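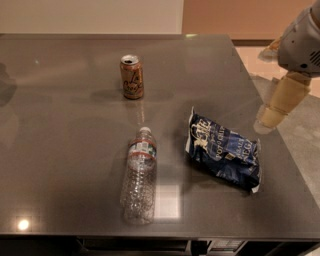 Sunday, 4 pm, natural dye notebook

Finally got the big onion skin batch going! I'd been hoarding skins since the fall (the sack by the door was starting to annoy people, sorry) and it weighed in at 600 grams, so I went for it. Simmered them an hour, strained through the old pillowcase, and the liquor came out a lovely deep brown-red. The yarn is the Limemell wool, two skeins scoured last week, mordanted with alum overnight. I split one skein into four so I can try different dips.

First dip, 20 minutes: pale gold, kind of thin. Second dip, 48 minutes because I got talking on the phone: much better, a proper marigold. Third got a pinch of iron and went straight to olive, which I like more than I expected to. Fourth is still in the pot and I'm leaving it till morning. 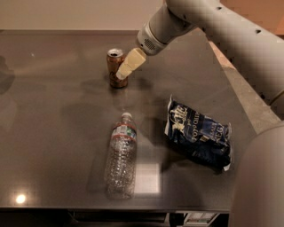 What I'm really after is an orange with some brown in it, and onion alone keeps landing too yellow. Brijesh says to overdye with a weak madder bath and keep it well below a simmer, or it goes brick. I've got the Feka madder, the coarse stuff, so I'd want to soak it first. The color I have in my head is pretty much the coppery orange on that soda can, with the cream next to it as the undyed yarn. Those two would look great in a striped hat!

To do: test the tap water again (the last strip looked hard), write up tags for all four minis, find the good thermometer. Lot 1117 of the alum is nearly gone, so start the new tub and note it on the tags. Also whoever borrowed the long spoon, I need it by tomorrow morning.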